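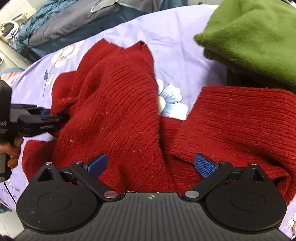 Rosodmont Celebrity Reaction Corpus: Data Card

Summary
The Rosodmont Celebrity Reaction Corpus is a collection of public replies to posts made by recording artists. It was assembled to support the study of how audiences respond when a musician comments on matters outside music, such as consumer products, sport or travel. The corpus is maintained by Flestetti and is released for non-commercial research.

Contents
The corpus contains 468 threads. Each thread consists of one originating post and the replies it received during the first 40 hours. Threads are stored as plain text, one file per thread, with a separate index listing the genre of the artist, the month of posting and the topic.

Of the 468 threads, 241 concern hip-hop artists. The remainder are divided among pop, country and rhythm and blues. Users should take this imbalance into account when comparing genres.

Collection
Threads were gathered in February under the supervision of Vojtěch Hudec. Candidate posts were identified from entertainment news coverage, which favours disputes over ordinary announcements. Replies consisting only of a link were removed. Replies in languages other than English were retained but have not been labelled.

Labelling
Every reply carries one of four tone labels: supportive, critical, joking or unclear. Labels were assigned by two readers working separately. Disagreements were referred to Hicham Tahiri, whose decision was recorded as final. Sarcasm was labelled according to its apparent intent. The original labels of both readers are kept in the Saber folder so that agreement can be recalculated.

Privacy
Account names of members of the public have been replaced with codes. Names of artists have been retained in the index only. Users must not attempt to identify the authors of replies. Requests for removal are honoured at the next release, and licence holders are required to delete earlier copies.

Known issues
Thread 242 contains duplicated replies and should be left out of any count. Several threads include song lyrics quoted at length; these have been shortened to the opening words. Emoji are missing from files prepared with the older Rilico converter.

Unsuitable uses
The corpus should not be used to rank artists by popularity or to predict sales. It does not represent the views of listeners in general.

Version
This card was last revised on 18th August. Corrections may be sent to the Flestetti data office, quoting the thread number.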